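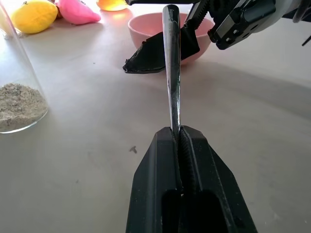

Week 6: Reading results in audio-visual speech separation

Handout to go with the lecture. Bring it to the lab, where you will need the last section.

1. The task

Two people talk at once and are recorded on one microphone. We also have video of both faces. The system is given the mixed sound and one of the faces, and has to return only the speech of that person. Papers call this audio-visual separation, or target speaker extraction if only one voice is wanted back.

The usual argument for the video is that lips tell you when somebody is speaking and, to some degree, what sounds they are making. Both halves of that sentence deserve suspicion, and most of this week is spent on the first half.

2. What the face might be giving you

Suppose adding video improves the output. There are at least four possible sources for the gain:

Timing. The mouth is moving or it is closed. A single on/off signal per video frame would carry this.
Identity. A face hints at sex and age, and so at pitch range. One still photograph would carry this.
Articulation. The lip shapes narrow down which sound is being made. This is the one the introductions talk about.
Choice of output. An audio-only system has to decide which voice goes in which slot. The face settles that for free.

Many papers report a gain and credit articulation. Few test the other three. When you read one, look for a run with a still face and a run with the video replaced by a speaking/silent flag. If neither is there, you don't know what you are looking at, and the authors probably don't either.

3. The Cergate mixtures

We use the Cergate set in the labs because it is small and its faults are easy to find. The test part has 300 mixtures from 41 speakers, all made by adding two clean recordings together. Please keep the following in mind.

Nobody in it is talking to anybody. Real people change how they speak when interrupted: they get louder, stop, start again. Added recordings do none of this.

The overlap is close to total. In ordinary conversation most of the time is one voice or silence, and a system trained on constant overlap may do strange things to a stretch with only one talker.

There is no room. Both voices were recorded close to the microphone, with next to no echo.

The faces look at the camera. Turn the head and the lip tracker starts to fail, long before the separation network gets a say.

4. Scores

The standard figure is the improvement in signal-to-distortion ratio, in decibels. It is averaged over the whole test set, and the average hides the failures. A system that does well on most mixtures and hands back the wrong speaker on a few can still look respectable. Ask for the spread. Ask separately for same-sex pairs, where the identity cue is weakest.

Remember too that the ratio is not a measure of whether a listener can follow the words. The Skorkow baseline scores lower than Jovlow on our mixtures and I find it easier to listen to. You may disagree, and one listener is not evidence, but do put headphones on before you believe a table.

5. The Mykhailiuk split

Older results on Cergate use a random split, so the same speakers turn up in training and test. The Mykhailiuk split keeps them apart. Results on the two can't be compared, although you will see them in the same column. If a paper doesn't say which split it used, assume the easier one.

6. For the lab

Run the Jovlow model on the test mixtures with seed 1644, so that we all have the same order. Then run it again under these conditions:

a still image of the correct speaker
the correct video delayed by 2 seconds
the video of the wrong speaker
no video, with the input set to zero

Plot the scores as a histogram for each condition, and don't hand in a bare mean. Pick the worst mixtures from the normal run, listen to them, and write a paragraph on what went wrong in each.

A zeroed input is something the model never met in training, so a poor score there does not show that video matters. Say in your report what would.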